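Nalport Range Timer: Set-up Guide
Section 3. First use on the firing line
By Miłosz Szewczyk
Updated May

We use cookies to remember your settings. Accept | Manage

Read sections 1 and 2 first. The steps below are for a single shooter on an outdoor range.

1. Make sure the firearm is unloaded and cased before you handle the timer.
2. Fit the battery and close the cover until it clicks.
3. Hold POWER until the display shows the last stored time.
4. Press MODE twice to reach SENS. The scale runs from 10 to 60. Start at 40.
5. Clip the timer to your belt on the side away from the muzzle.
6. Load only on the range officer's command, then press START. The beep follows after a random delay.
7. Fire one shot into the backstop. The display should show one time. If it shows two, unload, lower SENS and repeat.

Note: under a covered bay, echoes can be counted as shots. At the Otness and Clellholm ranges we use a lower setting than on open ground.

Caution: the beep is not a range command. Stop at once if a ceasefire is called — even in the middle of a string.

Caution: wear ear protection before anyone on the line fires. The beep can be heard through most muffs at full volume.

The memory holds 1000 strings. To clear it, hold MODE and START together. 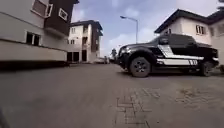
Can the timer be used for dry-fire practice?
Set MODE to PAR and enter a time limit. The timer then beeps at the start and end and ignores sound in between.

Zawadzka belt clips are sold separately and fit all models.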